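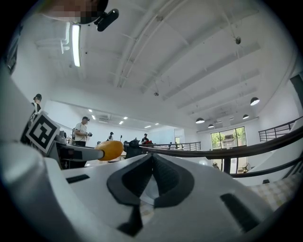 *Beams, pipes and plenty of light.*

Friday, January 3, 2025

So I've started singing again! I haven't sung in front of another human being since tenth grade, unless you count the car, and my sister says we are not counting the car.

It began in July when Tyra Hägglund talked me into a come-and-try evening with her choir (they're called Planov, after a town the founder once got stuck in overnight). I figured I'd stand at the back and move my mouth. They put me in the front row of the altos because I'm short, and the woman next to me handed over a pencil and told me to circle every place I got lost. I circled most of page one.

I can't really read music. I can tell when the dots go up and when they go down, and for the first 3 weeks I got by on that plus leaning hard toward whoever sounded sure of herself. Then our director, Sølve Dalen, had us sing one verse two to a part. Oh boy. I came in a full bar early, loudly, on a word that wasn't even ours. He just said "nice vowel" and started us over.

What's helped most is recording my part on my phone and playing it while I do dishes. Plain, slow, no words. I hum along, then I turn it down a bit, then I try it with the sound off and check where I landed. I used to land about a third too low every single time, and now it's only the last page that sinks on me. I also gave up milk in my tea before rehearsal, which might be superstition, but my throat feels clearer and I'm keeping it.

The song I love is a little lullaby by somebody named Kazlauskienė. The altos have the same note for ages while the sopranos wander all over the place, and then right near the end we drop down one step and the whole chord goes warm underneath you. I get goosebumps every time, even in the warmup when half of us are still wearing our coats.

We did our winter concert before the holidays. There were 230 chairs set out and I'd say most of them had somebody in them (my dad took up 2, one for him and one for his parka). I messed up an entrance in the Prorneck carol and I sang the lullaby straight through without looking down.

Next up is a spring program, all new music, and the folder is already on my kitchen counter. Page four has a key change that looks mean. If any of you sing alto and have a trick for counting long rests without moving your lips, please put it in the comments, I'm begging!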